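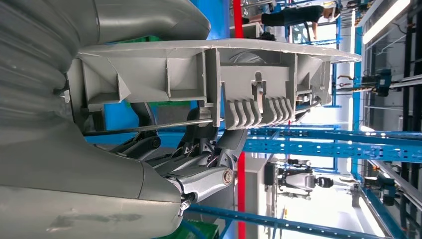 October, workshop notebook

Started on the butter churn from the Pedska farm sale. It came in with two boxes of dairy odds and ends and no paperwork beyond the lot ticket. End-over-end barrel on a stand, crank handle on the left. Maker's plate reads IMELL and then a number too worn to make out. Tried raking light and a soft pencil rubbing, got a 7 and possibly a 4.

Dry brushed the outside and vacuumed through gauze. Two staves have shrunk enough to see daylight between them. Leaving those alone. Somebody has at some point filled the gap near the lid with what looks like candle wax, and I'd like Jericho Macaraeg to look before any of it comes out, as it may be from when the churn was in use.

Hoops: surface rust, stable. Bronze wool on the top one only, very light, then microcrystalline wax. Stopped there to compare. The treated hoop is darker than I wanted. Will try less wax on the next.

Weighed the lid at 700 g with its clamp on. Clamp screw turns freely, thread good. The sight glass is a replacement, set in modern putty.

Humidity in the store read 58 at nine and 61 at four. Needs watching if the churn is going back in there. Moved it to the upper shelf for now, on foam, handle facing the wall.

Accession label tied to the stand. It is number 23 on the farm sale list. Butter pats and the skimmer from the same lot are still to be numbered. The skimmer has a name scratched on the back, Inga, in capitals. Could be a person or a cow. Ask the family when they next ring.

To do: order more unbuffered tissue, photograph the plate again, find the missing split pin (last seen in the blue tray), finish hoops.

14:50 Split pin found, wrong tray. Bagged and tied to the crank.

2 comments

Recent entries
Mending the Vivitz seed drill
Moth traps, October count
Lamp glasses: what to keep
Re-boxing the school slates

This site uses cookies to remember your settings. Accept | Find out more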